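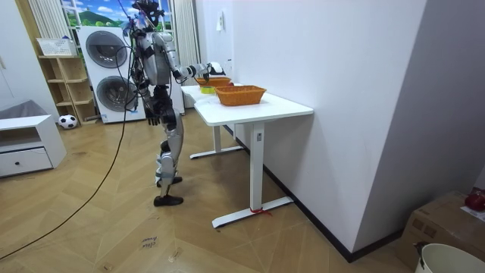

November, late afternoon

Draft 2 of the Teltosby mystery is at 1,668 words for chapter 6, way over what I wanted, but the bakery scene finally moves! I cut the whole ferry conversation and gave the best line to the aunt, who needed something to do anyway (she's been pouring tea since chapter 2).

Areeba Jafri read it over lunch and guessed the killer by page 25. Ugh. She says it's the limp — I mention it twice and she only needed the once. So the second limp goes, and maybe the vet gets a bad knee too, to muddy things.

Names again: Druredthorpe is the village now, final, I'm not changing it back. Kodikara stays as the lawyer. Still can't decide if the missing sister should be at the lighthouse the whole time or turn up from the city with luggage. Luggage is funnier. Lighthouse is more work, and I'd have to fix the tides in chapter 3.

For whoever has the Sustel folder — my old outline is in there, the one with the will read out at the wedding. I want it back before I start on 7.

Tomorrow: dog's name, tides, the will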